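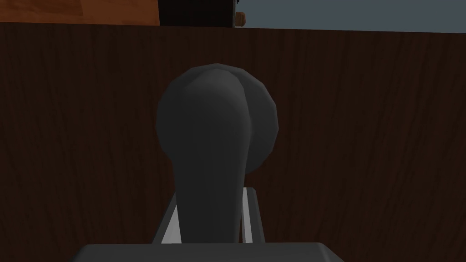

gaurav_k
Abhishek says you should stop tuning the gripper and look at your collision mesh first, and I agree with him. If the knob in the sim is that faceted, the contact points are going to jump from one polygon edge to the next as the fingers close. I had the same thing with a drawer pull. Swapped it for a sphere plus a capsule and the jitter went away.

zerrin_a (thread starter)
The visual mesh and the collision mesh are the same file right now. I modeled the knob myself and kept the polygon count low so it would run on the old desktop in my garage. Is that the problem, or is it that I'm using the same file for both?

gaurav_k
Either one could do it. Keep the low poly version for looks and make a separate simple shape for collision.

ihaverford
I'd disagree that it's the mesh. You said in your first post that it slips on the pull and not on the close. That sounds like friction to me. What do you have the finger pads set to?

zerrin_a
Default. I never touched it.

ihaverford
Then start there. The default in a lot of these packages is closer to bare plastic than to rubber. Your real fingers have silicone tape on them, right? Measure it. Put a block of the door material on a strip of the tape, tilt the board until it slides, take the tangent of the angle. Mine let go at 40 degrees.

archana_rawat
Tilt test is fine for a flat block but a round knob between two straight fingers barely touches anything. You get a line of contact at best. I printed shallow V grooves for mine and never went back to flat ones. That was on the Prastska arm we have at the Jinodham workshop, so your mileage may vary.

gaurav_k
V grooves are a pain for anything that isn't round though. She wants to do the drawers too.

archana_rawat
Swap the tips. 2 screws.

ihaverford
She also has to get the grip in the right spot before any of that matters. On mine the fingers have to close on the stem, behind the head, so the wide part can't slide out between them. Zerrin, what does your script aim for?

zerrin_a
The center of the whole knob, so probably too far forward. I'll move the target back.

Update from Saturday. I ran it 40 times with each change, one at a time, door closed at the start:
Target moved back, nothing else: 33 opened
Target moved back plus separate collision shape: 33 opened, but much less shaking
Both plus measured friction: all 40 opened

gaurav_k
So the collision shape did nothing for the score. Fair enough. I'd still keep it.

ihaverford
Told you it was friction.

archana_rawat
Most of it could be the target, there's no number for before. What was it getting originally?

zerrin_a
I didn't write it down. Bad enough that I posted here. I'll put the old target back and run it tonight, then print the grooved tips for the real arm.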